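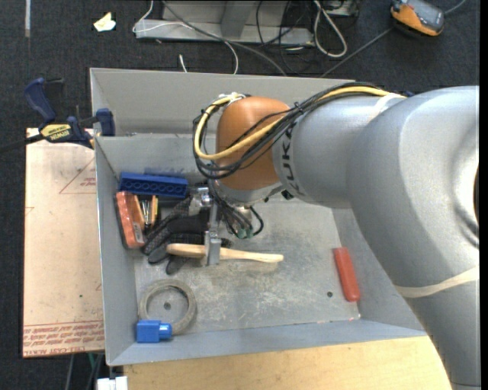
Draltham Bin Picking Kit: Frequently Asked Questions

What do I get for my money?

A two-finger gripper, a controller, a depth camera with a stand, the Draltham software, and more cable than you would think possible. The arm is not included. If you don't have an arm yet, this is the wrong page to start on, but we admire your confidence.

Which arms does it work with?

Most six- and seven-axis arms that can carry the gripper and leave a little strength over for the object. KUKA owners should say so when ordering, so we can put the right mounting plate in the box. If yours isn't on the order form, write to us before buying.

Can it really pick from a mixed bin?

Yes, within reason. Hand tools, blocks and rolls of tape are fine. Work gloves are harder. They have no fixed shape and no interest in acquiring one, and the software will sometimes try for a finger, sometimes for a cuff. Expect retries. Chains, open bags and anything full of liquid are outside what we support.

What sort of bin should I use?

Open on top, with sloping walls if you can get them. Scratches on the floor of the bin don't bother the camera. A mirror finish does. Clamp the bin to something solid, or the arm will eventually relocate it for you.

How long does setup take?

Our installer, Dardo Cabral, needs 4 hours. Customers doing it alone tend to need a day, most of which goes to calibration and the rest to finding the small hex key. It is taped inside the lid.

Do I have to train it on my own parts?

Not to get started. For odd shapes we suggest recording 108 picks of your own, which the software walks you through. You may stop early. The software will mention it.

What happens when it drops something?

It looks again and tries again. After the retry limit you set, it pauses and sends a message to whoever you named as the contact. Choose this person kindly.

How do I route the cables?

Along the top of the arm, tied down, with enough slack at the wrist for a full turn. Run the whole motion at low speed before you trust it. Most of our support calls begin with a cable that was almost long enough.

How often do the finger pads need replacing?

Every 4,000 picks if you handle rough metal, less often otherwise. Spare pads are sold in pairs through Policarpio, our parts supplier.

Can I rent it first?

Yes. Gronovix handles rentals at $493 a week, and half of the first week comes off the price if you buy. Return shipping goes to the Dromport warehouse — please pack the camera in its own foam and not in your sweater.

Is it safe to stand next to?

The kit doesn't make your arm any safer than it was before. Do a risk assessment for the whole cell, gripper and parts included, and keep hands out of the bin while it's running.

When is the next software update?

July. It adds better handling of long, thin objects and removes the startup chime, by popular demand.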